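About us

Hello, and thanks for clicking on the bit of the website most people skip. I'm Tsion Assefa and I run Vidisbridge, which takes in old desktop computers, sorts them out and sends them off to people who need one. I started with a kitchen table, a set of screwdrivers from my uncle and a tower I'd bought for far too much money at a car boot sale. The kitchen table is a kitchen table again now (my family would like that noted) and we have a proper workshop on Iler Lane, with decent lighting and a kettle that gets more use than any of the tools.

What we do all day

Mostly we take the sides off things! Offices and schools replace their desktops in batches, and an awful lot of those machines have years left in them. We have 52 waiting on the shelves as I write this in March, and 38 of them came from the same office clear-out, so I've got very used to one particular layout.

I lay each tower on its side with the panel off and have a good long look before I unplug a single cable. You learn loads that way. Is the memory in properly? Has a drive lead been tugged at? The processor socket gets the most respect of anything in there - the contacts are tiny and they do not forgive a dropped screw, so I like to check it early, when I'm still fresh. After that it's the power supply label, the graphics card if there is one, and the drives. I'm very fond of the bright blue drive latches on some of the Dells, partly for being easy to find and partly for being cheerful. 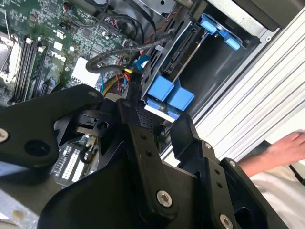
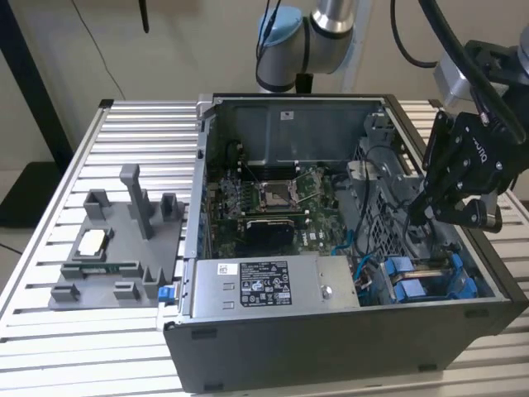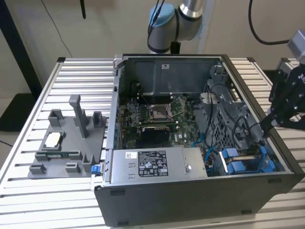
A Dell desktop with its side panel off.

What happens to your computer

When you drop a machine off, it gets a paper tag and a line in the big Udach book (that's the name of our stock system, and yes, it began life as an actual book). Drives are wiped before anything else is decided. If the computer's worth saving, it gets a clean, whatever parts it's missing and a full evening of being left switched on while we get on with something else. If it isn't, we keep the useful bits and the rest goes for metal recycling.

We've rehomed 300 so far. Plenty have gone to the Jankauskaitė reading room, where they do homework club after school, and others have gone to people setting up at home for the first time.

Who we are

There are 2 of us on the payroll, me and my sister, who does the collections and is much better than me at reversing a van. Come and say hello if you're passing! The door's open from ten in the morning until four, and the bell doesn't work, so please knock hard. Laptops are fine too, but do bring the charger.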